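August
By Hjalti Ravn
2 min read

I've had it with desks that face a blank white wall. My old place in Tirkby had one, painted the color of printer paper, and I spent 10 months there getting nothing done and blaming my chair. Give me brick! Give me something lumpy and speckled to stare at while I hunt for a word.
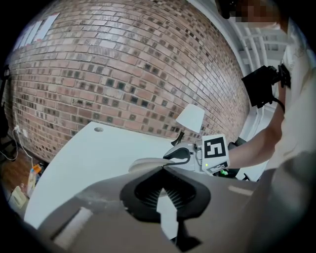 White desk, white lamp, and plenty of brick to look at.

My friend Chiến Thái thinks I'm nuts. He says brick is busy, it eats the light, and you end up counting it when you should be working. Fine, guilty (I do my best worrying that way). But a plain white desk calms the whole thing down. The red and tan and those nearly black ones can be as noisy as they like, and the top stays quiet — a lamp with a cone shade, a little hole for the cords, and you're set.

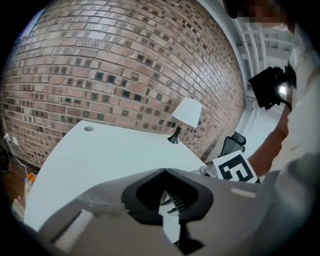 And please, go easy on the stuff. People spend 800 dollars on a desk and then bury it under trays and cups and a plant that's already giving up. I did it too, with a set of organizers from Wallano that I spent more time organizing than using. One lamp. Maybe a notebook. If you need a third thing, put it in a drawer, and if you don't have a drawer, go without for a week and see if you miss it. I never missed the trays.

Contact | © Thorlacius | Back to top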